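Lirthorpe library runs short of blue paper

Lirthorpe's public library has bought 3202 sheets of colored paper since the start of February, and it would now like some of them back – preferably flat.

The Wednesday folding table, set up next to the large-print shelves as a quiet way to pass an hour before supper, has become the busiest thing in the building. It drew 34 people last week, which is more than came to the tax help session and the tax help session repeat put together.

Supplies were ordered with a modest season in mind. The first 2000 sheets, a mixed pack from the Favance stationery store on the square, were gone in three weeks. White went slowly. Brown is still mostly there. Light blue vanished first, and the library has asked regulars to take no more than two sheets at a sitting, a rule that is followed about as closely as the one on cell phones.

Airplanes remain the favorite by a wide margin. Boats and boxes have their supporters, and a small party at the far end is working through the harder pages of the Gunine folding book, which the library owns in one copy with page 200 missing. Page 200 is the one with the crane.
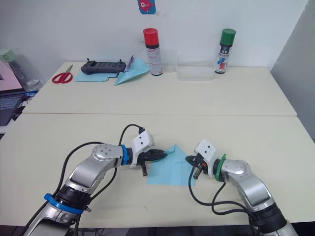 COMMUNITY | PAPER CRAFTS

A light blue sheet with a peak at the top and a flap turned over near the upper left is at the stage where most folders start to have opinions. Behind it are a finished airplane, nose to the left, and a pair of red-handled scissors, though purists hold that scissors are cheating.

The library says the table will stay through spring. A distance contest is planned for the Quiroga Street gym, the reading room having been ruled out after a plane landed in the returns slot and was checked in with the rest of the books.

Entry is free. Bring your own blue.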